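Thursday, Workroom 3

The morning was given to the shape blocks intended for the Bredia learning room. Zhenhua Ding opened the cabinet at 9 and signed for the set under inventory number 3417. The maple board was placed on the blue perforated table and the blocks were set out on it. 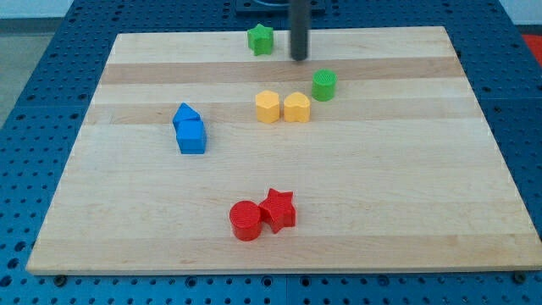 Shape blocks on the maple board, Workroom 3.

The yellow heart and the yellow flower were reviewed first. It was agreed that the two outlines are distinct enough for younger children. The green star was approved without comment – the green cylinder is to be discussed again in June. Clerna has been asked to quote for 6 further sets. The cabinet key was returned to the front office before lunch.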